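**Ticket: Etis segment labeler splits pen sorting task into wrong steps**
Opened by: Judite Vieira
Assigned: Edmund Sobczak
Status: open

The labeler returns 54 segments for one pen sorting demonstration. Manual annotation gives 10. Most of the extra boundaries fall where the hands are close to the holder.

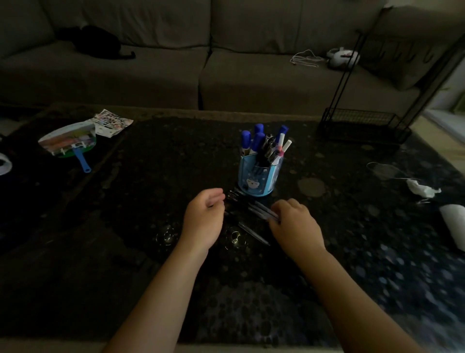

*Fig. 1 - Right hand on the pen bundle. Manual label: "grasp". Etis: "idle".*

Edmund: Reran with the hand velocity threshold raised. Down to 6 segments, so now it merges real steps. Sorting on the tabletop comes back as one block.
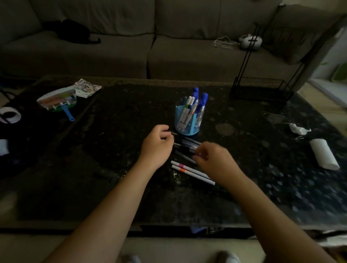

*Fig. 2 - Sorting, black pens in the right hand. Pink-band and orange-band markers side by side on the table.*

Threshold is back at the default. Next checks:

1. Two-hand contact. Both hands hold a marker here and the labeler only tracks one object per frame.
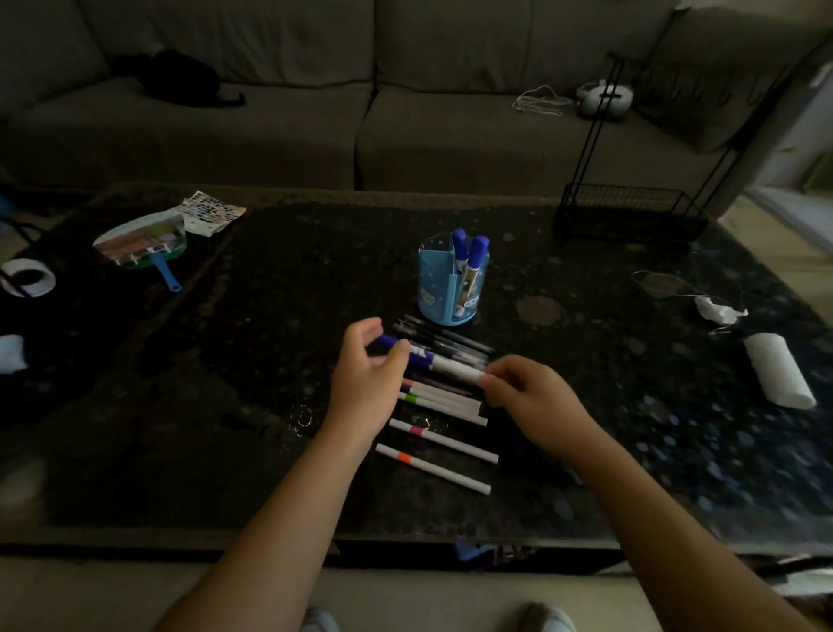
2. Insert step. Left hand steadies the holder, right hand lowers black pens. Etis labels the left hand as the active one and calls it "move holder".

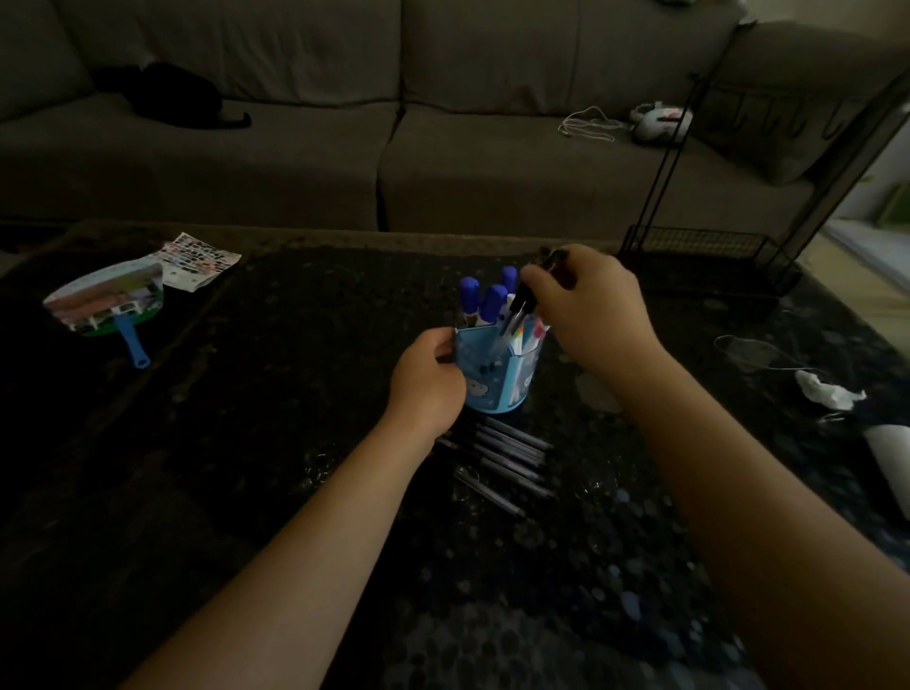

*Fig. 3 - Manual label: "insert", right hand.*

Oliwia Pietrzak has a per-hand branch that should cover both. Not merged - needs a rerun on the November set first.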